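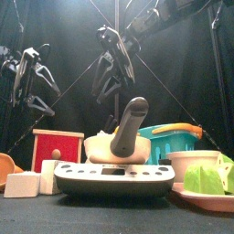
Cell technician, two-arm bench (part time, 40 hours a month)

Skimance is hiring someone to look after one robot cell. Just the one! It has two arms over a dark gray tabletop, a black curtain behind, and a changing crowd of toy kitchen things underneath, and it runs better when the same pair of hands takes care of it. We'd love those hands to be yours.

The cell went live in June and has logged 1,708 runs so far. Keeping it going is hands-on work, and there's plenty of it:

- checking the gripper fingers on both arms for wear and swapping them out
- retightening the wrist clips and links, and rerouting cables before they start to rub
- bringing both arms back to their home pose after a stop and checking it against the marks
- laying out the table from the day's sheet (bowls, blocks, basket, the mortar and pestle on the kitchen scale, toy lettuce and so on)
- keeping the curtain and its poles where they belong, so the light stays the same from one run to the next
- writing up every fault in the Fivuvley log, even the tiny ones

You don't need a degree. You do need to be comfortable with a hex key and a torque driver, and patient enough to chase a fault that only shows up on the left arm, and only after lunch. If you've kept printers, sewing machines, bikes or pinball tables running, please tell us about it, we really want to hear! We'll teach you the controller software over your first 2 weeks.

The bench is on the ground floor of our Briem building, room 755, with step-free access and a parts cabinet within reach. Spare fingers and clips come from Zanon, and you'd be the one placing those orders.

To apply, send a short note and one story of something you fixed to the Skimance front desk by July 24, 2019. A resume is welcome but optional. We'll invite people in to try an hour at the cell, paid.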